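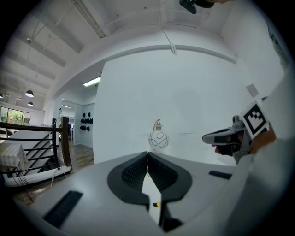 *Both grippers and the round lamp, upper floor at Pernden.*

7 May 2018

I promised in my last post that I would write about the right gripper when I understood what was wrong with it. I understand it now, I think, or at least I understand enough that I can write it down. It cost us 12 working days and a good part of the recordings, and one time it scared me.

For readers who are new: I work in a small group at Pernden where we teach a two-arm robot to do things on a table. We do not drive the robot by hand. A person holds a gripper in each hand and does the task, and the software (we use Prunness, in the version from last July) calculates where each gripper was from its marker cube and its camera, and how far its fingers were open. Later the arms repeat the movement in the other room, behind the fence.

The first sign was so small that I ignored it. When the arms repeated a recording, the left arm was good and the right arm was a little bit late. It reached the correct place, but it closed its fingers after it had already started to go up. Sometimes it took the part by the very end, and sometimes it took nothing and carried the nothing very carefully to the other side of the table. I wrote in the log "right side slow, check belt" and went to lunch.

We checked the belt. We also changed the finger pads, we calibrated the right arm two times, and Ramanauskas took the wrist apart and put it together again, with no difference at all. I should have asked myself at this moment why a mechanical problem would give always the same delay. A worn belt is not so punctual.

Then came the afternoon that I did not like. We were repeating a longer recording, where both arms work close together. The left arm is supposed to wait until the right one has left the middle of the table. In the recording the person did exactly this. On the robot, the right arm was late again, this time much more than before, and the left arm came in while the right one was still there. They met at the wrist. It was not a big noise. The force limit stopped the left arm, but the right one continued to push for a moment, and the table moved on the floor by the width of my hand. I pressed the stop button, and then I noticed I was holding my breath.

No person was inside the fence. I write this clearly, as two people asked me the same evening.

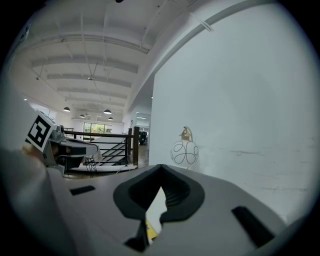
**Colleen Morin**
Recording and test engineer, Pernden

After the collision I stopped all replay, and we went back to the place where the data are born, on the upper floor with the grippers. I opened the raw files of the bad recording and put the times of left and right next to each other. In the beginning they agreed. Then, in the middle, the right gripper had a hole of a few frames, and after the hole its clock was 8 frames behind and never came back.

So the arm was innocent! The right arm did what the file told it to do, at the time the file told it. The file was wrong.

What makes such a hole? I suspected the software first, and I wrote a not very friendly message to Wisden, who maintain the Prunness driver for us. Their answer was polite and they were right. When a gripper loses its connection for a very short time, the driver connects again by itself and continues to count frames from the last number. It writes a warning, but it writes it in a file that we had never opened. I opened it. There were a lot of warnings, and nearly all of them were from the right side.

After this I did what I should do on the first day, and watched a person work without looking at any screen.

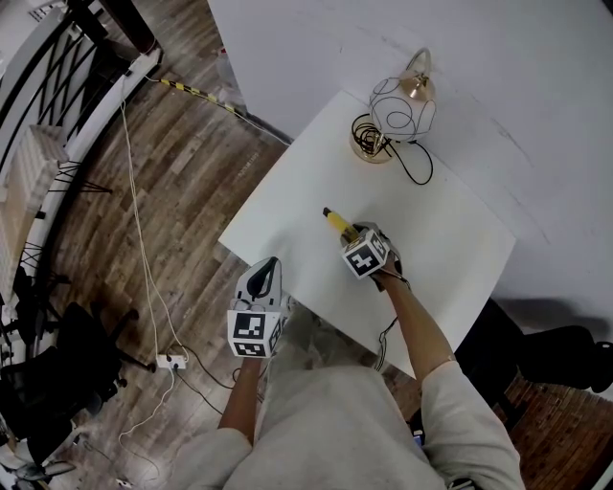

The cable was the answer. It leaves the gripper and goes down past the edge of the table, and when the hand reaches far forward, the cable is pressed against this edge and pulls at the plug. With a short task you never reach so far. The longer tasks go to the far side of the table again and again, and each time the plug moved a little in its socket. I could make the fault by myself when I pulled the cable slowly with two fingers - the connection dropped and came back in less time than I need to say it.

We changed these things:

- The cable has now a clamp on the body of the gripper, so the pull does not arrive at the plug.
- There is a longer loop before the cable goes down, and I check it before each session.
- The driver does not reconnect silently anymore. If one side is lost, the recording stops on both sides and must be done again.
- Before replay, a small script compares the clocks of left and right. When they are different by more than 2 frames, the file is refused.
- On the robot, a stop of one arm is now a stop of both arms.

The last point is for me the most important, and it has nothing to do with the cable. I had believed that it was already so. It is written in our own safety notes that it is so! But the two controllers were installed at different times, and the wire between their stop circuits was planned and never mounted. With a good clock we would perhaps have found this much later, with a faster movement.

About the data: we had 3000 recordings with the old setup. I ran the script over all of them during one night. The ones with a hole are now in a separate folder, and I do not want to repair them by shifting the times, even if Ramanauskas says it would work for most. He is maybe correct. But I would need to look at each one to be sure that there was only one hole in it, and in this time we can record new ones.

One thing is still open. The left gripper has also some warnings in the log, only very few, and its cable was never under tension when I watched. I have exchanged its plug with a new one and I will look at the warnings again when we have enough hours on it. If somebody has seen the same with this type of connector, please write me in the comments, and tell me also how long your cable is.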